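Can Robots Do Chores Yet?

A chore looks simple when a person does it. For a robot, each chore is a list of small jobs: find the object, reach it, grip it, move it, let go. If one job fails, the jobs after it usually fail too.

Robots in factories have worked well for many years. Most of them do one task, with each part in the same position every time. A home is different. Socks land in new places and cups come in many shapes.

What robots can do now

Robot vacuums clean flat floors. They steer around table legs and return to a charger. They cannot pick up a toy first.

What is still hard

Folding a shirt is hard because cloth changes shape when it is touched. At the Brivov workshop in Tarby, a robot arm with 2 fingers was given 50 shirts to fold. It folded 432 shirts in a later test, but that test ran day and night through August, and a person could have done the same pile much sooner.

Cables are hard for the same reason. A cable bends, twists and hides what is behind it.

Switches and plugs

A toggle switch is a good test. The lever is small, so the fingers must arrive at the right spot. They must push hard enough to move the lever — and gently enough not to damage it. The robot must also know which way is "On" and which way is "Off."

A plug is harder. It has to line up with its hole, called a jack. If the plug is tilted, it will not go in. People feel this through their fingertips and correct it without thinking. Many robots have to work it out from cameras and from sensors that measure force.

How robots practice

The Clotlow project saved 2912 practice tries at these tasks. A computer program compares the good tries with the bad ones and adjusts how the arm moves. Color helps in this work. On a training panel, a red jack can be told apart from a blue one even when cables cross in front of them.
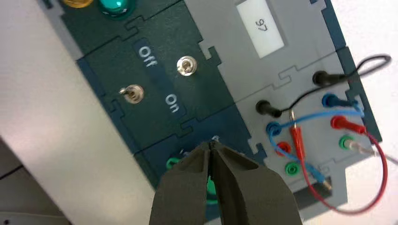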